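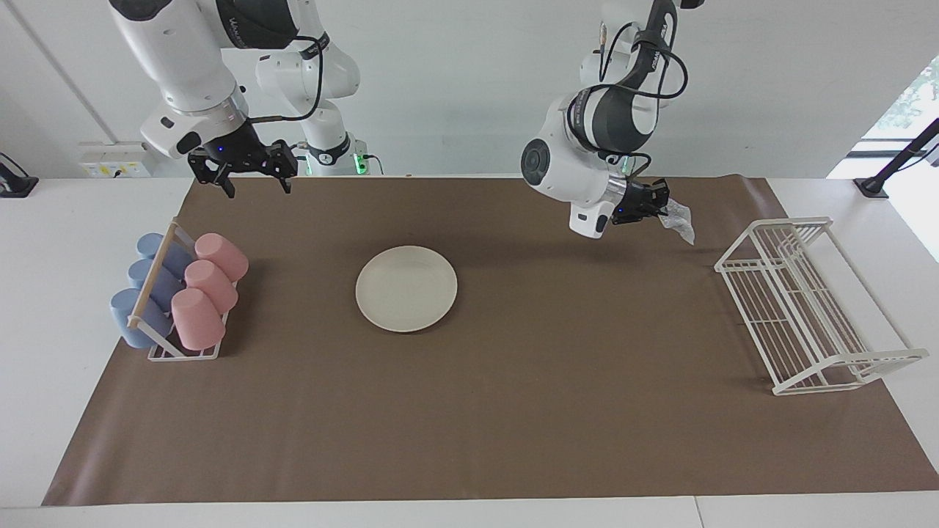
**Soft Objects Group, Givedero Robotics Department**

Morag Hepburn spent most of last year on one question: when should a robot let go?

Her group works on two-arm handling of soft household items such as plastic bags, cloths and scrubbers. Most of their tasks include a handover, where one arm picks the item up and the other takes it. With a rigid object, she says, a handover is close to a solved problem. "You know where the cup is because you know where the gripper is. With a bag you know where one corner is. The rest of it can be anywhere."

The method her group wrote up this spring is called Voneck. In earlier work, the robot learned from full demonstrations, start to finish, with every moment treated the same. Voneck marks the short stretch around each handover and trains on it more heavily. A person watches the recording back and sets 2 marks, one where the receiving gripper starts to close and one where the giving gripper opens.

"That's the whole idea," Hepburn says. "I was a little embarrassed by how small it was. We had tried bigger ones."

Erhan Taşdemir ran the data collection. The set has 3255 demonstrations, all on the same kind of setup: two arms hanging over a table, brown paper on the surface, a few racks and dishes that get moved between runs. He changed the paper often. Wrinkles throw shadows, and an early version of the model had started to react to them.

"We left the window alone, though," Taşdemir says. "Mowat had done a set with blackout curtains and it fell apart in the afternoon in any other room. I wanted morning and afternoon in there from the start."

The items were chosen because they fail in different ways. A thin bag sticks to the fingers after they open. A mesh scrubber stretches, so the receiving arm can have a good hold on one end while the other end has hardly moved. Jeanie Cairns, who did most of the marking, found the scrubber hardest to judge. She and Taşdemir disagreed on the release point often enough that they wrote a rule for it: the giving gripper may open only after the mesh between the two grippers has gone tight.
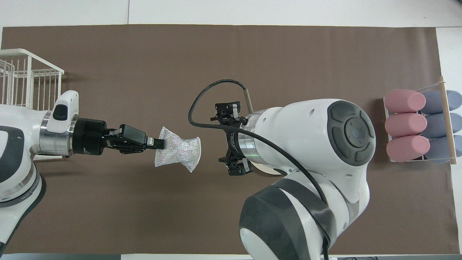
## What changed in the results

The group tested the trained model on items it had not seen. Without the marks, 38 percent of handovers ended in a drop. With them the drops went down by half. Hepburn is careful about that number. The test was done on one robot, in one room, and the new items were still kitchen items.

She is more interested in the drops that remain. Many of them happen before the handover, when the first arm takes hold too near the middle and leaves the second arm nothing to grab. "Marking the release does nothing for that. The mistake is already made. You could mark the first grasp too, and we might, but then you are marking everything and you're back where you began."

Marking also takes time. Cairns logged more than 100 hours on it, and a good part of that was going back over scrubber recordings after the rule was written. Mio Sakamoto is now working on a version that suggests the marks from gripper force, leaving a person to accept or move them. Taşdemir says it does well on cloths and poorly on bags, which weigh so little that the force reading barely changes.

## Next

A second lab, at Indton, will repeat the test in May with its own arms and its own items. Hepburn has asked them not to tell her what the items are. Dougal Gourlay is preparing the recordings and the marking guide so that both can be shared with them first, and he expects the guide to need another round of edits once people outside the group try to follow it.

Asked whether she would do the marking by hand again, Hepburn said yes, for a set of this size. Cairns, at the next desk, said she would want to see the schedule first.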